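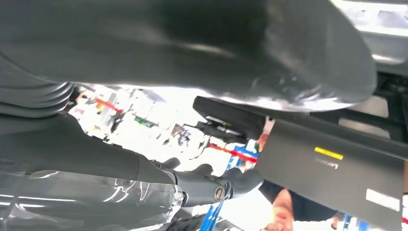

Plastic film wrapped around the lower part of the arm, with a blue stand in the background.

Wrapping and Laying Out Parts in a Small Workshop

Clear film is cheap and it keeps dust and fingerprints off painted housings. Buy the stretchy kind on a short core. Start at the narrow end, overlap each turn by half, and stop short of any joint that has to move. Tuck the last edge under the turn before it. Tape leaves glue on gloss paint, and the glue picks up grit.

Replace film when it goes cloudy or starts to tear at the folds. I change mine in March and again when the heating goes on.

Colored tape is better used on stands and uprights. Put a strip near the top, where it can be read from across the room. At Dzene we use red for "leave where it is." Write the code on a card by the door or people will make up their own.

Large sheet metal parts need a table to themselves. Lay a formed panel lengthwise, close to parallel with the front edge, and leave a hand's width in front so you can get your fingers under the lip.
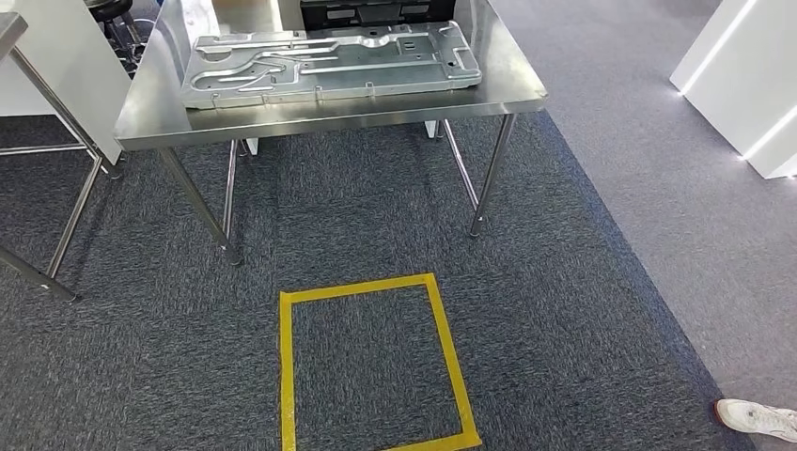
Stainless is a good top for this work. It wipes clean and doesn't shed splinters. It does scratch, so sweep it with a soft brush before anything metal goes down. For smears, use warm water with a drop of dish soap, then a dry cloth, working along the grain of the steel.

Wear gloves for pressed parts. Tabs and notches can be sharp even when the rest of the edge is smooth. Zane Eglītis keeps 2 pairs on a hook at the end of the bench, one for clean work and one for greasy.

Keep a crate at the back of the table for small pieces. Plastic is easier on the steel than wood or wire. Empty it at the end of the day.

Check the feet if the table stands on carpet. Carpet packs down under load and a table that was level can start to rock. Press on each corner in turn. Allow 15 minutes for the whole job, including moving things off the top and back on.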